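About Dranura

Dranura is a household textile service based in Burkamcombe. We sort, fold, mend and store bedding and clothing for private homes and small guesthouses. The company was started by Duygu Aksoy and Vilém Vaněk, who had both worked in hotel linen rooms, and it still runs on the same methods.

Most of our work is done in the client's bedroom. Items are laid out on the bed, grouped by fiber and weight, and folded to a fixed width that matches the shelf or drawer they will go into. Woven blankets are folded last. White cloth is handled apart from dyed cloth and gets its own shelf where space allows.

Each household has a linen record. It lists every piece by type, size, condition and storage position. We currently hold 473 of these records. Erlinda Buenaventura keeps them up to date and issues a printed copy after each visit.

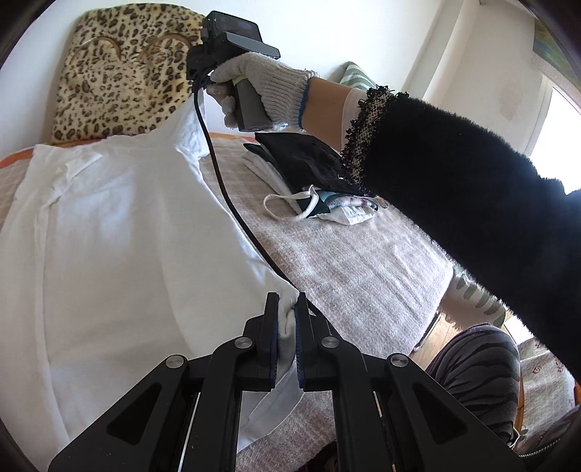 Mending is done at our Taşdemir Street workroom by Ataberk Gezer. He takes in torn hems, worn blanket edges and loose trim, including beadwork on cuffs and collars. Turnaround is nine working days — longer for heavy wool. Last year the workroom completed 898 repairs.

Seasonal storage is in the Plarton building, unit 4. Pieces are stored flat in cotton bags, with one label inside the bag and one outside. Cengiz Karabulut manages intake and returns.

Home visits start at 8:30 a.m. We do not work on Sunday. Curtains, rugs and leather are outside our service.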